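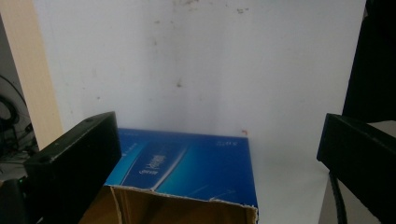

Verena Ortner asked at the interim review why a report on carton reuse spends so much of its length on print. If the box holds its shape, she said, the colour of the lid should be of no concern to anyone in the packing room. Her objection is answered in section 3.

1. Scope

The project examined whether small printed cardboard boxes can be put back into circulation as inner packaging at the Deltstead stores counter. The counter currently buys plain inner cartons from Saraç and flattens all incoming retail boxes for recycling. Work was limited to boxes that fit the standard Zilell outer carton. Boxes with plastic windows or foam inserts were excluded.

2. Method

Returned boxes were collected from April until the end of the trial. A total of 221 were received. Each was set on a white bench top, opened, checked at the four corners and along the glue seam, and closed again. A box was rejected if a corner had split, if the tuck flap would not stay closed under its own friction, or if the board had delaminated. Of the 221 received, 177 passed.

Passed boxes were loaded with 600 g of steel washers in a paper bag and stored three high on the lower shelf. Sidewall bulge was measured with a steel rule at mid-height before and after storage. Erdal Gezer did the measurements; I did the loading and kept the log.

3. Effect of printed surfaces

Glossy panels behaved differently from uncoated board in two respects. Paper labels lifted at the corners on gloss, particularly where the label crossed a fold. Packing tape held well but could not be removed without taking the print layer with it, so a glossy box can be taped once only. Existing lettering also caused picking errors: 58 boxes were placed in the wrong bay during the trial, and in most of those the operator had read the original product name instead of our label.

A plain sleeve of kraft paper corrected both faults. It adds a step at the bench and the sleeve has to be cut to size. The Zistska label stock was tried as an alternative and gave better adhesion, but did not cover enough of the original print.

4. Recommendations

Uncoated boxes should be reused without treatment. Glossy boxes should be sleeved before labelling. The sleeve template is in Appendix B, with fold lines in grey. Storage in the damp end of the room was not tested and should be looked at before the racks are moved.

4 comments
Share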